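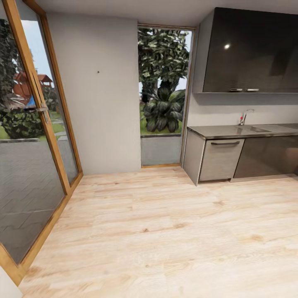 When does the reading room move to its winter timetable?
The winter timetable begins today and stays in force until April.

Thu 1 December. The doors opened to readers at the usual hour. The Baumgartner bequest, received in five crates, has now been entered in full in the accessions register. It comprises 3,533 items, of which more than 2,000 are letters and the remainder pamphlets, receipts and seed catalogs. The Purko ledgers have been returned from the binder and are again available on request, although the second volume must still be read at the supervised desk.

A reader asked to borrow the Billodel maps for an outside exhibition. The request was declined under the present lending rules - the maps are on paper too thin to travel - and copies were offered in their place. The reader accepted.

Cutix has confirmed the order for 1,000 archival folders. Delivery is expected before the holiday closing. Until the folders arrive, loose letters will remain in their original bundles, and requests for them will be held over.

The stack temperature was entered in the log at noon and again at closing. The catalog drawers for the letter B are to be relabeled tomorrow.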